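To: Gear Stores and Assembly Bench list
From: Workshop Office, Wostelley
Date: July 11, 2022
Subject: Re: Laying out small gears on the bench

Dear colleagues,

The office is grateful to the Skomine bench for its message, quoted in part:

> We have read the revised bench sheet and would like two matters
> settled before August. The sheet says that small gears are to be
> laid on "a suitable dark surface", but does not say whether cloth
> or a firm mat is meant. It also asks for gears to be kept on the
> plate, yet the plate has a hole in it and the smallest parts may
> pass through. Could the office please advise?

On the first matter, either surface is acceptable. The purpose is that a bright steel part should be seen at once, and that it should not be set down directly on the white table top, where it is easily overlooked. A single gear left to one side should still be plain to anyone coming to the bench. 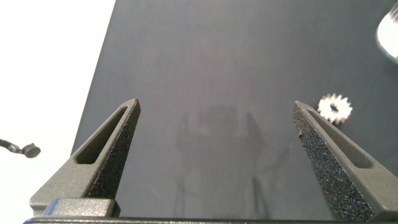

Small gear on the dark work surface, Wostelley.

Where cloth is used, it should be drawn reasonably flat before work begins. Slight creases do no harm, but a deep fold will hide a part of this size. The cloth is to be shaken out over the tray at the end of each session – not over the floor – and returned to the drawer marked Holum.

On the second matter, the plate is intended for gears wider than the hole. Anything smaller belongs in the lidded tins, of which each bench has been issued with four.

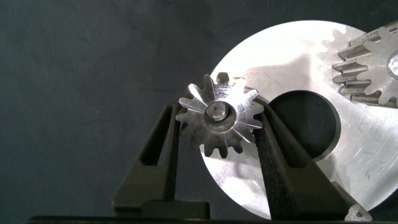
Gears should be handled by the rim and set down gently, as burrs on the teeth are the most frequent cause of parts being returned to us. Of the 11 gears sent back by the Ó Conaill bench in the spring, eight were marked in this way. Members are asked not to slide gears across the metal.

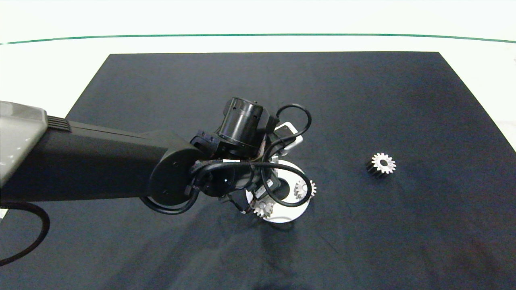 Parts which have been checked go on the plate, and parts still to be checked remain on the cloth or mat. The earlier sheet had this the other way about at one bench, and we regret the confusion. Please destroy any copy that does not carry the heading "Revision 2". 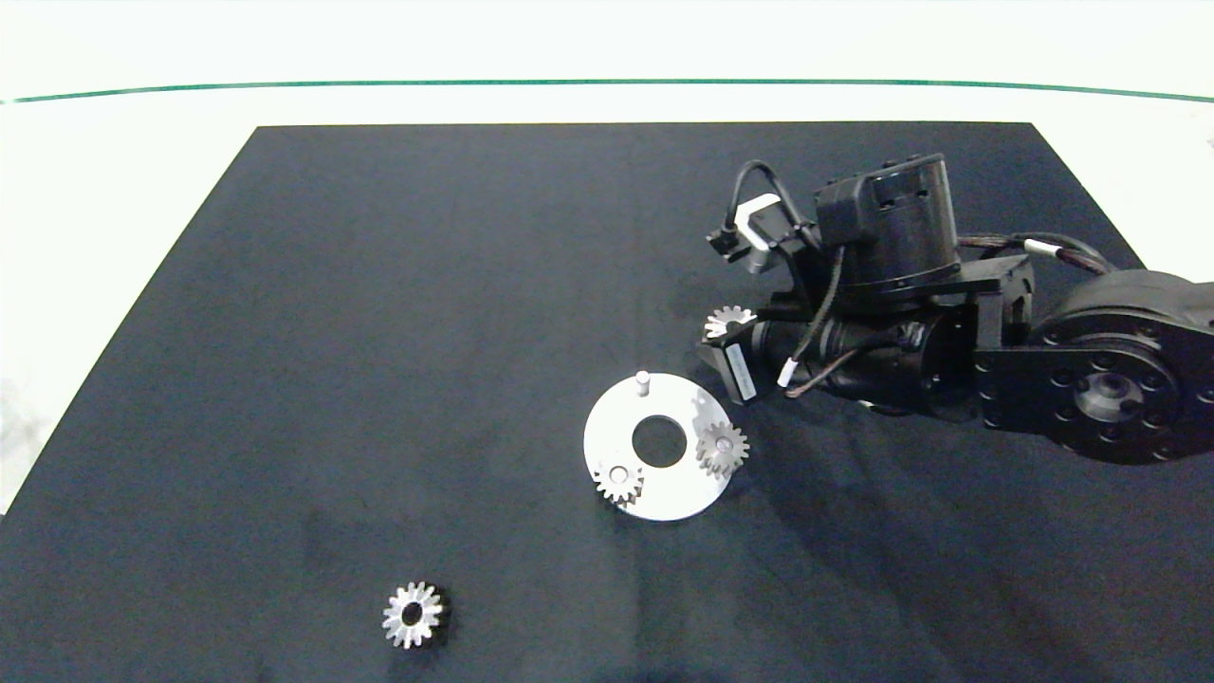

Bevel gears follow the same rule as spur gears, but are to be entered on a separate line of the stores sheet. Requests for replacement mats should reach this office before the August stock check.

Yours faithfully,

Workshop Office
Wostelley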